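Corndale cell, part 4: re-teaching after the table move

August 9, 2018

The Corndale cell was shifted along the wall to make room for a second bench, and every taught point in it went out by a few millimetres. I had expected the base frame correction to deal with that. It dealt with most of it. The pick points on the part fixture came back well enough to use, the points inside the computer case did not, and I have spent most of my evenings since then finding out why.

For anyone who skipped the earlier parts: the cell does processor and memory swaps on desktop and server machines. The case lies open on a slotted aluminium table, with the parts waiting in a printed tray beside it. The control side is Nollska, which I still like, and the tray is my own design, now at its fourth revision.

The first thing I checked was the table. Extrusion tops look flat and mostly are, but the joints between lengths can step if the end plates are not pulled down evenly. I put a straight edge across, slackened the corner brackets, tightened them again in a cross pattern and measured once more. The step went from something I could feel with a fingernail to something I could not.

Next was the tray. It is held to the slots with T-nuts, and the holes in the print had gone slightly oval from being done up too hard. I drilled them out, pressed in brass sleeves from inside the base and set the torque driver low. Since then the tray has gone back to the same place each time it has been off, to within what my dial gauge can show.

Then the wrist cameras. Arnov supplies the mounts, and they are decent, but the two screws at the back work loose over long runs. I log cycles, and the last time I had them tight was 1,503 cycles ago. Thread lock on both, then a fresh hand-eye calibration with the printed target at 4 heights.

Motherboard on the wrist camera, then the tray, then the desktop tower from the fixed camera: 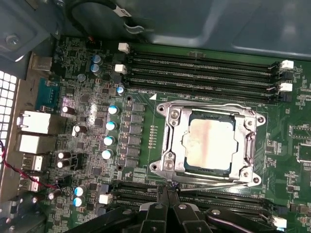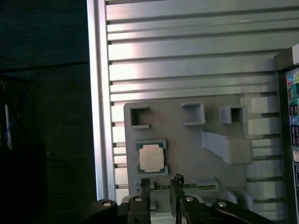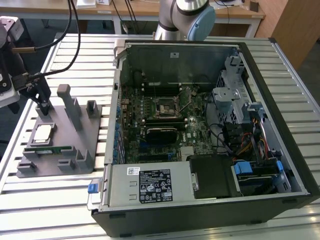
The error inside the case turned out to be two errors added together. One was the loose mount. The other was mine: the tool centre point had been taught with the old fingertips, and the new ones are shorter. On the tray this hardly shows, as the approach is straight down and the clips have some give. In a case the approach is tilted to clear the drive cage, so a wrong tool length comes out as a sideways shift at the socket.

I re-taught the tool point with the pin method, twice, and took the mean. After that I went back through the socket approach at 200 mm/s, then at full speed with the final descent kept slow. The memory slots needed a separate offset. I keep that in its own table, one line per board type, and I would suggest the same to anybody building something similar – a global offset hides too much.

Servicing is now on a fixed interval. Every 3,000 cycles: check the camera screws, wipe the finger pads, look over the cable loops for rubbing, run the pin check and write the result down. The Nakamura torque driver goes back for calibration in November, and until then I am using the spare, which reads a little high.

Still open is the lever. Closing the socket arm works from one side only, and the path takes the wrist close to a joint limit. Turning the case round would fix it but would put the memory slots further away. I have a longer finger drawn up and will print it once the current roll is finished.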